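Table-Wiping Robots: House Rules FAQ
Print this page | E-mail this page
Posted by Hui-mei Hsiao, August 22, 2026

I look after the rules for our wiping stations at Skurach, and I get the same handful of questions every time a new group starts. So I've put my answers in one spot. If yours isn't covered, send me a note and I'll add it!

What counts as a spill, and what counts as a dirty table?

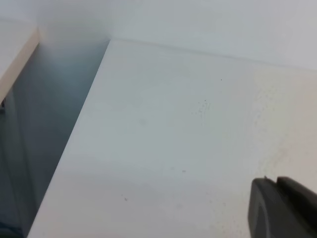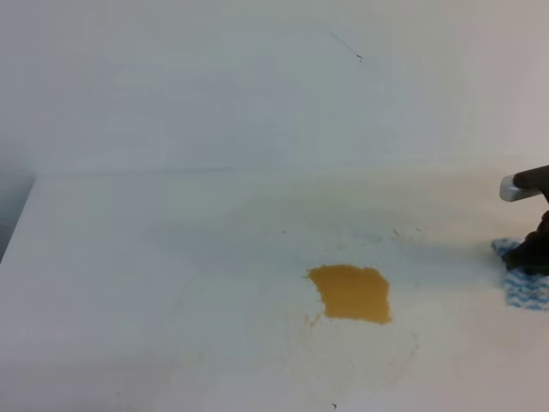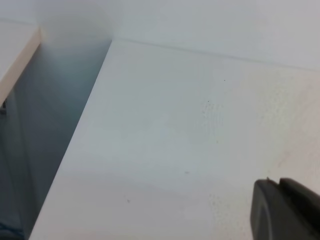
For us, a spill is anything you put down on purpose for the robot to clean. Everything else on the surface is background, and background gets written down before the run starts. Crumbs, dots, pen marks, old film from the last go – all of it goes on the sheet. I don't mind a table with a history (mine at home is worse), but I do mind finding out afterward that we scored somebody's arm for missing a stain that had been there since lunch.

Do I have to wipe the table by hand between runs?

Yes, unless your test plan says you're working on built-up residue. Use a separate cloth from the one the robot uses, please. I know it's tempting to grab whatever is closest.

What can I spill?

Food only, and only things you'd be happy to have on your sleeve. No cleaners, no solvents, no nut butters. Thick sauces are great because they stay put while you get back behind the line. Keep it to one spill per run until you've passed your first check, and keep it away from the table edge so nothing runs down toward the cables.

Can I reach in to fix the cloth?

Not while the arm is live. Press stop, wait for the light on the control box, then reach in. It takes a few extra seconds and I'd really like you to spend them! If the cloth slips out of the fingers twice in a row, end the run and log it as a grip fault – don't keep nudging it back and call it a pass.

How hard is the robot allowed to press?

Stick with the limit on the card at your station. The Bognár tables and the Jarnberg tables have different tops, so the cards are different too. Don't copy a setting over from one to the other, even if your friend swears it's fine.

Which form do I use?

Form 201 for the table check before a run, and Form 228 for anything that went wrong. Both are in the Luteso folder. If you're not sure whether something "went wrong," fill out the 228 anyway. I read every one and I promise I'm nice about it.

Do failed runs stay in the record?

They do. Please don't delete them, and please don't rename them "practice" after the fact (yes, I can tell). A set of 100 runs means the first 100 you started, good and bad.

When do the rules change next?

I'm going over the cloth section in September, mostly how often to swap them out. Until then, a fresh one for each new spill.

Print this page | E-mail this page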